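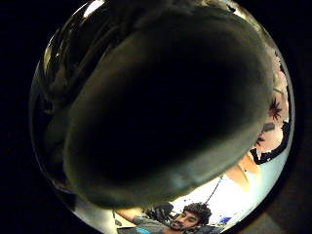

Old letters at home: what to do and what to skip

Most advice about keeping family letters is written by people who want to sell you a box. I've spent three winters sorting my grandparents' correspondence, 885 letters in all, and I've come to doubt a good half of what I was told. What follows is what I do now. If you own something a museum would want, stop reading and call a paper conservator.

Gloves. The white cotton gloves you see on television are a bad idea for letters. Cotton is clumsy, it snags on torn edges, and you can't feel when a fold is about to go. Wash your hands, dry them well, skip the hand cream. Gloves make sense for photographs and negatives, where a fingerprint does lasting harm.

Paper clips and staples. Take them out, but slowly. Slide a strip of stiff plastic under the clip on both sides before you lift it. A rusted staple should be opened from the back with a thin blade, one leg at a time. My cousin Siebe Wouters swears by a staple remover. I have seen his letters.

Unfolding. Letters that have sat folded for decades don't want to lie flat, and you'll read about steaming them over a kettle. Please don't. Old ink can run, and some of it runs in a second. Lay the sheet between two clean blotters with a heavy book on top and leave it alone for 2 weeks. If it still curls, fine, store it curled.

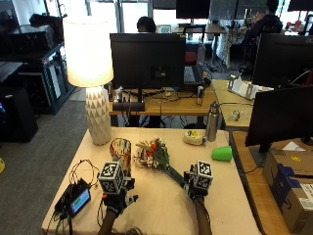 Envelopes are the thing people throw out first, and they're often the only part with a readable date. My grandfather headed his letters "evening" and nothing else. Without the postmarks from Trolldale and Uremmont I'd have had no order at all. Keep the envelope behind its letter, with the letter out of it.

Marking. Soft pencil, small, on the back, lower corner. No sticky notes, whatever the package says about clean removal. I peeled one off after a month and it took a little of the surface with it. No laminating either, ever.

"Archival" boxes. Here I get cranky. The word is printed on all sorts of things and by itself it promises very little. Look for acid-free and lignin-free in the small print, and if the seller can't tell you, move on. A plain box that meets both is fine. I paid $50 for a handsome one with brass corners and the lid never closed properly.

Where to put them. A closet shelf on an inside wall. Attics get too hot by June and basements are damp even when they don't feel it. Silica gel packets are oversold; a few in a leaky cardboard box will soak up what they can and then just sit there.

Dust. Do the shelf and the outside of the boxes before you open anything, and do it with the letters in another room. For the sheets themselves, use a wide soft brush, working from the middle out. Skip the erasers and bread crumbs (yes, people still recommend bread).

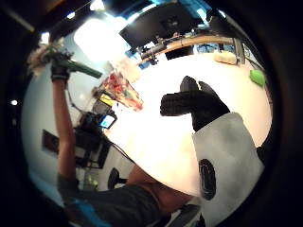 A fluffy duster with a green handle. Shelves and closed boxes only.

Scanning. Worth doing, once. Scan in color, both sides, and give each file the number you penciled on the back. Phone apps that "enhance" the page will happily wipe out faint writing along with the stains, so turn that off. And keep the paper. My aunt Femke Kuipers scanned her mother's wartime letters, recycled the originals, and then lost the computer.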